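About Dendlow

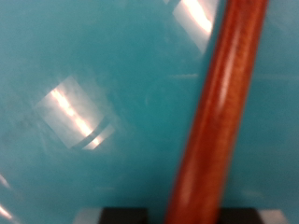 Reddish-brown wood against teal.

Hi, I'm Vibeke Sveinbjörnsson, and I run Dendlow, a little language school above the bakery on Kostiuk Street. I started it in my kitchen with 3 students, one teapot and a stack of library books (some of them badly overdue, sorry!). I'd moved countries twice by then and knew exactly how it feels to rehearse a phone call to the dentist for an hour and then hang up when someone picks up.

So that's what we teach: phone calls, small talk, parent-teacher nights, arguing politely with the landlord. Grammar comes along for the ride. Classes have six people at most, and you can switch groups if the level feels wrong. Just tell me, I won't be offended.

I teach the beginners. Jong-dae Yeo takes the evening conversation groups and gets even the quietest people talking about food, and Oleksandra Yatsenko handles writing, from cover letters to wedding speeches. She's strict about commas and I love her for it. Devendra Chauhan joined us in March to run the Saturday-free, homework-free course for shift workers, which filled up so fast we opened a second one.

We've taught more than 3000 lessons now, and I still get nervous before a first class. New courses run for eight weeks. If you'd like to sit in on one before signing up, come on upstairs and ask for me. The door sticks, so push hard!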